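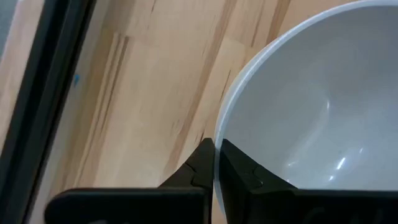 **Cell 2 (bowl handling), monthly inspection, April**
Inspected by: Romana Hubáček
Second pair of eyes: Kayode Olaniyan
Previous inspection: Bujar Yordanov

Marks used: OK, WATCH, FAIL, N/T (not tested). I have stopped using "OK?" with a question mark, which appeared four times on the last sheet and told me nothing.

### 1. Stops and guarding

- [x] E-stop on pendant: **OK**. Pressed during a slow move, arm stopped, brakes clicked in.
- [x] E-stop on bench post: **OK**.
- [ ] Door switch: **WATCH**. It trips, but you can hold the door open a good finger's width before it does. The Guditz manual says to shim the actuator. Bujar's note says "shimmed." I found no shim.
- [x] Restart after stop needs a deliberate reset: **OK**. Tried it from both stops.
- [ ] Light curtain: **N/T**. Test rod is missing from its hook again. I'm not signing for a curtain I tested with my sleeve.

### 2. Gripper and fingers

- [x] Finger screws, torque stripe unbroken: **OK** on both sides.
- [x] Fingertip alignment, closed on nothing: **OK**. Tips meet, no step I can feel with a fingernail.
- [ ] Finger faces: **WATCH**. Black molded fingers, each with a small notch partway down. Grit likes to sit in the notches. Clean with a dry brush before judging wear. Somebody reported "cracked finger" in the shift log and I believe they were looking at the notch. Kayode isn't convinced, so we swap the left one next month and look at it under the magnifier.
- [ ] Grip force: **FAIL**. Setpoint is 27 N, gauge reads 23. The screen still shows 27, of course. It shows what it was told to do. Recalibrate against the gauge before the next run.
- [x] Open/close, full stroke, ten times by hand command: **OK**.

*Comment (Kayode):* The gauge itself was due for a check and I can't find the sticker. Before we call the gripper wrong, try the other gauge.

*Comment (Romana):* Fair. Stays FAIL until somebody does.

### 3. Rim pick position

- [x] Bowl empty before jogging in: **OK**.
- [x] Approach over the left part of the rim, one finger outside the bowl over the wood, one on the inner wall: **OK**.
- [ ] Clearance under the outside finger: **WATCH**. Notorell's setup sheet gives one number for clearance and assumes a flat steel table. Ours is glued strips of pale wood, and wood moves with the weather. Check with the feeler gauge at the actual pick point. Don't check it at the corner where it's easy to reach.
- [ ] Repeat to taught point: **N/T**. The sales pitch was 1000 picks without a reteach. The counter says 199 since the last one, so I have no opinion yet and neither should anyone else.
- [ ] Drop check (bowl held one minute at low height, over the foam pad): **N/T** until grip force is sorted out.

A glossy bowl forgives very little. The rim position can look perfect on the wrist camera and the bowl can still slide once there's weight on the fingers. Please don't tick the drop check on the strength of a nice view.

### 4. Work surface

- [x] Dark border at the table edge, no lifted sections: **OK**. Ran a card along the joint where it meets the wood.
- [ ] Surface clear of scraps: **WATCH**. Small blue speck on the wood just inside the dark border. Could be tape, could be ink. If it comes off, log it as debris. If it doesn't, leave it alone and don't start using it as a reference mark.
- [x] Glue lines in the wood strips, no open gaps in the pick area: **OK**. The darker streaks are grain. Please stop reporting them.
- [x] Overhead light: **OK**. It puts a bright reflection in the bottom of the bowl, same as ever. Radomir wants a diffuser from Halilović. I'd like to see one missed pick blamed on glare first.

### 5. Cabling and controller

- [x] Wrist camera cable, strain relief: **OK**.
- [ ] Gripper cable at joint five: **WATCH**. Jacket has a shiny patch where it rubs the clip. Move the clip and recheck.
- [x] Controller fan filter: **OK**, changed.
- [ ] Backup of taught points: **FAIL**. The backup on the shared drive is for the old fingers. Loading it would drive the tips low. Rename or delete it today.

### Status

Cell may be jogged by hand at reduced speed. No automatic running until the two FAIL items are closed and the curtain is tested with the proper rod.

The Fisness monitoring page lists this cell as "healthy, 100%." I don't know what it measures, and it is no substitute for any line on this sheet.

**Open items**

| Item | Who |
|---|---|
| Recheck force with second gauge, recalibrate | Kayode |
| Door switch shim, fitted and seen by two people | Bujar |
| Old backup off the drive | Radomir |
| Test rod found or reordered | Henok Weldu |
| Cable clip moved | Kayode |

Signed: R. Hubáček, 3:40 pm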